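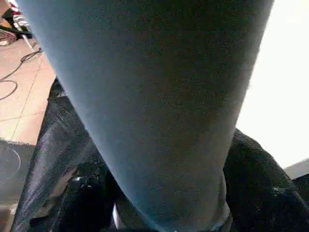 Vol. 39, No. 3, p. 946

Figure 3. View from the small camera at the wrist of the arm. Blue-gray cloth, shaped like a leg, fills the near view between two dark materials; a thin black cable lies on the tiles at upper left.

Manouchehr Yazdani
December

4.2 Rules for the space near the wrist

We come now to the part of the Pedora guidelines that drew the most letters from our readers, and I am glad of it, for these are the rules that people working beside an arm will feel every day. The first draft spoke almost entirely of joints and speeds, and said very little about what the wrist camera has in front of it while the arm is going about its business. The present draft gives that question a section of its own.

The first rule is that any shape that could be part of a person is treated as part of a person. In Figure 3 the blue form narrows toward its lower end much as a trouser leg does, and under our rule that likeness is enough: the arm holds still until an operator has looked with their own eyes and cleared it. Some of the operators at Grellora found this slow going at first, and told us so quite kindly, but we would ask any site taking up the guidelines to leave the rule as it stands. A label given by the software may be recorded, and we encourage that, but it may not be used to release the hold.

The second rule has to do with cloth and other soft goods. The glossy black material at lower left in the figure is full of folds and creases, while the black fabric at lower right is rougher and duller, with white specks on it. Both would count as soft goods, and for both the operator should assume that something firmer could lie underneath — a hand, a strap, the edge of a chair. Closing the gripper on soft goods therefore calls for the low force setting, and the setting is to be read aloud before the move begins. (Sobczak and Stamach both had this habit already, and we borrowed the wording from the Stamach sheet.)

The third rule covers the floor. Loose cable within reach of the arm or underfoot, such as the one curving across the beige tiles in Figure 3, is to be routed along a wall or taped flat before powered motion, and small objects on the floor are to be picked up at the same time. We counted 47 floor entries in the Sobczak logs, and a good many of them would have been settled by a few minutes of tidying.

Last, a word on light. Where a large part of the view is plain white, as on the right side of the figure, the operator should treat that part as unseen, and should not take a clear path through it for granted. Moving a lamp or drawing a blind is often all that is needed, and the check is then repeated from the same arm position. Section 4.3 takes up how these checks are to be written down.

Related items
Reading settings aloud: notes from Stamach
Cable routing for shared floors
Pedora guidelines, first draft: letters from readers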